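Galura bench log
Ticket 40: right arm stalls on clip lever, filing job
Opened by: Sơn Chu
Status: open, workaround in place
Opened: May 1, 2024

Symptom

Right arm reaches the clip on the black folder, closes, then faults on gripper overload before the lever has moved. Left arm unaffected. Fault clears with a power cycle of the right arm only. The job is the Todley filing routine: open the folder, lift the clip, take the loose sheets from the back of the table, close the clip.

Setup

Both arms on the front rail, stock firmware, controller running Tundix with the job file from January. Wrist cameras on both arms. No changes to wiring since the last good run. Logging on, 20 samples a second.

Step 1. Ruled out power. Supply voltage at the right base holds steady through the whole move, including the moment of the fault. Swapped the left and right supply leads. Fault stayed with the right arm.

Step 2. Ruled out calibration, or thought I had. Re-zeroed all joints against the printed jig and ran the approach 40 times with the folder removed. No faults, and the end position repeated well enough that I stopped measuring.
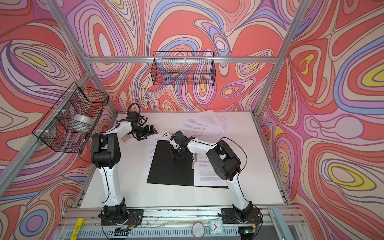

Step 3. Load at the shoulder was next on the list. The elbow and shoulder currents are normal until the fingers close, so the trouble is local to the gripper. I also checked reach. With the folder open flat in the middle of the table and the pages on its right half, the right arm has to angle back toward the centre to get at the spine, and the wrist comes in steeper than it did on the jig. Moving the folder closer to the right base made the approach shallower. The fault came later in the close but still came.

Step 4. Pulled the log for the worst run. Gripper current climbs from sample 1,343 and never drops, so one finger is meeting something solid well before the commanded width. Replayed the wrist camera against the log. The right finger gets to the bottom of the clip below the spring and loads up there - the lever tab is at the other end.

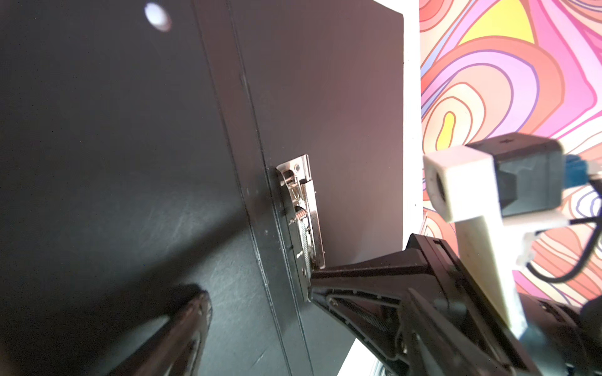

Vinh Thái replied that the grasp target in the January job file was taught on the old Lò folder, where the clip is mounted the other way up, and that he would reteach the point before touching any current limits. He also asked for the close speed to be halved while testing, as the finger pads mark easily.

Step 5. Speed halved. Retaught the grasp point at the tab end with the arm in freedrive. The first close moved the lever part way, then the pad slipped off. No overload fault. Offset the target a little toward the spine and the lever lifted fully, but the left finger now brushes the cover on the way in.

Workaround: open the clip by hand and start the job from the sheet pickup.

Still to do: add a waypoint so the fingers come down clear of the cover, save the new target under its own name, and put a note in the job file saying which folder it was taught on. Current limit left at default.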